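Good practice for a bin picking cell when more than one person resets it?
2018-10-16, posted by stellness_bench

Hi all, hoping somebody has been through this. We run a small picking cell at Candusar, one arm with a two-finger gripper and a pair of metal bins clamped to a table. We log every pick. My problem is that my numbers from one shift don't match the next, and I'm pretty sure it's the setup and the way people reset it. One person dumps the parts in, another one lines them up like silverware, and somebody keeps sliding the bin over when they need elbow room!

Is there a standard I should be following, or do people just write their own rules? I need something I can tape to the wall. We do 300 picks per run and I'd like them to mean something.

kenar_tooling

There are safety standards for industrial robots (start with ISO 10218, and look at the risk assessment part before anything else). They won't tell you how to scatter parts in a bin though. For that you write your own procedure and get everybody to sign it. Ours is 2 pages and it took 3 tries before people would follow it.

Also, lock out the arm before hands go in the bin. I don't care how slow it moves.

oldgrease27

just clamp it and shake the bin. worked for us

leiva_cellnotes

I'll go a bit longer, because I wrote these rules for the Leiva cell and I had pretty much your exact problem. It was the bin moving – a tiny shift, way less than I'd ever spot by eye, and the picks near the walls went bad while the ones in the middle looked fine. Drove me nuts for most of a month.

What's on our wall now:

Fix the bin first. Clamp it to the table, then mark the corners on the wood with a pencil. If the marks and the corners don't agree, stop and re-teach before you log anything.

Hands in only with the arm stopped and the pendant in your own hand. Same as Kenar said, and I'd put it in bigger letters than the rest.

Drop the parts, don't place them. We tip them out of a cup from the height of the bin wall and leave them how they land. Touching, up against the wall, crooked, all of it counts. If you fix the awkward ones you're grading yourself on the easy ones.

Use the same parts every run, and the same number of each color. Write it on the sheet.

Check the finger covering at the start of the shift. Ours gets slick and then it tears. We swap it after 27 runs whether it looks bad or not, and we write down the swap.

Look at the bin floor and walls too. Scraped metal throws reflections, and those can fool a camera. You don't have to replace the bin, but don't trade it for a shiny new one halfway through a data set and expect the numbers to line up.

Clear the table of loose screws and tools. A screw under the edge of a bin is enough to tilt it, ask me how I know.

Take one picture before the first pick and keep it with the log. A start with three red bars and three green ones looks like so:

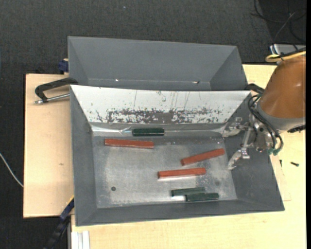

What to do when a run goes wrong

Don't throw it out! Mark it, write one line about what happened (dropped part, hit the wall, cable snagged) and carry on. We used to delete the ugly runs and I really regret it, there was good information in there. The only time we scrap one is when the bin moved partway through – then it's the whole run, no arguing.

And put the date of the last change at the bottom of the sheet, so people can tell if they're reading the old one. Happy to look over your draft if you post it.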